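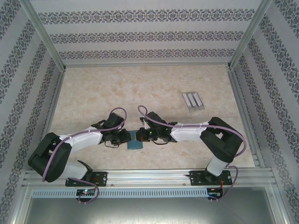 Five workbench tips I brought home from a robot open day

I went to the Galtow open day in July expecting free coffee and maybe a pen. What I came home with was a page and a half of notes for my own garage bench, which is a mess of extension cords and half-finished lamps. Galtow builds small two-arm setups, and they had a demonstration going all afternoon with a small rack and a flat teal block. My neighbor Reinaldo Quintana came along and mostly wanted to see things get dropped. I kept staring at the bench itself!

Zuleica Lacerda ran the demonstration and was very patient with me, considering I asked her almost nothing about robots. So, on to what I've stolen.

1. Give every cord some slack

Both arms have a purple cable that runs up along the white links, goes around the outside of the big elbow joint and then hangs in a loop under the rail. I asked Zuleica about the loop and she said to move the thing as far as it will ever go, then add a hand's width of cord on top of that. I did this with my swing-arm lamp the same evening. The cord used to go tight every time I pulled the lamp over the vise, and I'd been blaming the lamp (sorry, lamp). Hook-and-loop ties work well here – the plastic zip kind are fine until you want to change something, and then you're in there with snips next to a live cord. Unplug first, please.

2. Bolt it to a rail

The arms sit side by side on one aluminum rail along the near edge, and the whole middle is left for the work. My bench had a clamp light, a magnifier and a pencil sharpener all screwed down wherever I happened to be standing that day. I bought a length of slotted aluminum from Emwood, put it along the edge and moved everything onto it. If you want to try this, measure your bench twice and check that the drawer underneath still opens. Mine didn't. I had to raise the rail on 9 washers, which looks silly but holds.

3. Put up walls

Their workspace is boxed in on three sides, and the walls are papered in light gray bands with dark navy damask-style stripes, like somebody's dining room. I loved it. Low walls around a bench stop screws from rolling off the back, and that's worth an hour of anyone's time. I used scrap boards and a leftover roll of Vieira wallpaper from our hallway. Wipe the boards down before you paste, and let the paste dry overnight before you push anything up against it.

4. Pick a pale surface

A small dark block on a beige, marble-patterned floor is very easy to find. A black screw on my old dark green mat was not. I've covered the mat with light shelf liner, cut a little large and trimmed with a utility knife once it was down flat. It cost me 65 cents a foot on clearance, and I can see every washer now. Glare can be a nuisance if your light is right overhead, so try moving it to the side.

5. Keep most of the bench bare

I'm bad at this one. Zuleica's rule is two things out at a time, and she says she learned it at her uncle's repair shop in Wiravdale, long before she had anything to do with robots. I put a shoebox on the floor for everything else, and at the end of the evening whatever is in it goes back on the shelf. Reinaldo tried it too and lasted until supper.

If you go to next year's open day, wear comfortable shoes, and get there before 2 p.m. if you want a spot near the front.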